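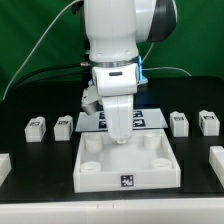 Handout 3: Trays, and what they are supposed to do
Tien-fu Kao

The claim you will meet everywhere is that a shallow tray keeps a work surface tidy. I have my doubts. A tray gives small parts an edge to stop against – fine – but it doesn't sort them, and people who own trays tend to stop looking at what is in them.

The Randevach supply catalog says a lipped tray saves 20 minutes a shift. It doesn't say whose shift, or what was on the bench before. 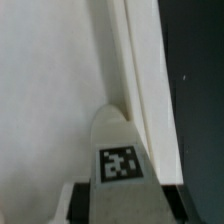 Color is a better argument. White on black is easy to find at a glance, until the part is white too. Bring one case from your own bench where contrast got in your way.

Recesses cut into the surface are the other option. They hold a block in one spot, and they are useless the day the block changes size. Trotau recut theirs 3 times.
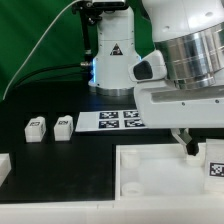 Reading: the Zondico bench layout notes, first section only. The later sections repeat the catalog. Write one page on tray or recess – and say what would change your mind.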